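Two-arm table build: cable keeps pulling the wrist off position

Posted in Robotics & Automation, 369 views

kakthorpe_bench
I'm putting together a two-arm table in our shared workshop in Judimdale. Both arms are bolted to base plates at the front, and the job is picking up small cubes. The left arm goes to the right spot when it reaches straight ahead. When the wrist turns far to one side, it ends up a few millimeters off. The controller is a Calvo board reading 1024 steps per turn. I have redone the zero position twice. Could the cable do this, or should I look at the motors?

Zaster
Check the cable first. Move the arm by hand with the power off and feel for a spot where it gets stiff. If there is one, you need more slack at the wrist or a softer cable. Mine was tight at the elbow and it took me a week to find.

Also look at your step count at both ends of the turn. If it reads 776 every time at the same pose but the gripper is in a different place, something is slipping after the sensor.

My own table for comparison, purple cable run outside the arms in big loops:
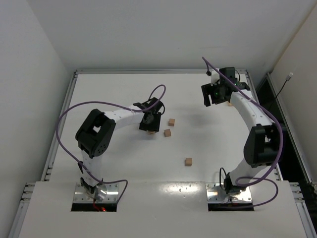 Left gripper down at a cube, right arm clear.

The loops look messy but they leave the wrists room to turn. Keep them away from the fingers.

old_solder_3409
could be a loose screw in the wrist. had that once. tighten everything and try again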